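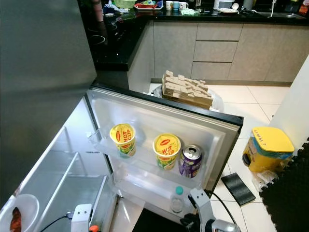 Fridge door open, one arm reaching toward the lower bin, the other partly in view at lower left.

6/5/22

The door test for the Soresano build is now running on a fixed routine, so I am writing up the settings while I still remember why I picked them. The last post covered the mounting plate. Short version for anyone who skipped it: two arms on one base, a camera up top looking down, and all of the power and signal cabling run on the outside until I settle the lengths.

Opening the door was the first job and it took most of July last year. The gasket holds hard for the first few millimetres and then lets go all at once, so a plain position command either stalls or throws the door. I ended up with a force limit on the first part of the pull and a slow arc after that. The hinge centre is measured by hand and typed into the config file. I tried fitting it from the arm's own motion and the answer wandered too much to be useful.

The controller is a Stilen board, second revision. It talks to both arms over one bus and logs at 600 samples a second, though the file header claims 601. I have not found out where the extra one comes from. It makes no difference to the motion, but it does shift the timestamps on long runs, so I resample everything before I plot it.

Total runs logged so far: 1,587. Most of those are door only, with no picking.
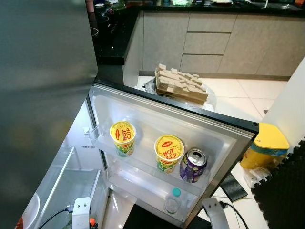
Picking from the door is harder than picking from a main shelf because the bins are clear plastic. The depth estimate goes through the front wall of the bin about as often as it stops on it, and the planner then thinks it has room that it does not have. I now model each bin as a solid box with an open top and only allow approaches from above. Spacing between items matters just as much. The two Hot Cups have a decent gap between them, but the can is right beside the second one, so a grasp on that cup has to close front to back. The little bottle on the lower shelf is a separate problem, as the upper shelf takes away much of the room for coming in from above. For that one I tilt the wrist 30 degrees and accept a slower move.

Cable routing is still the weak point. A loop that is fine at rest can end up under the forearm when the shoulder drops. I have ordered a set of spring guides from Alel and will fit them to one arm first, then compare the motor current on both.

The gripper pads are the old Sequeira ones, trimmed on the bandsaw at the shared workshop. They grip foil and card well. On smooth plastic they slip if the closing force is set below roughly a third of maximum - I would like a softer pad there, but the moulds are not finished.

Still to do: closing the door with the back of the gripper, a proper stop when the bus drops a packet, and new strain relief at both wrists. The config files go up once I have cleaned out the dead entries.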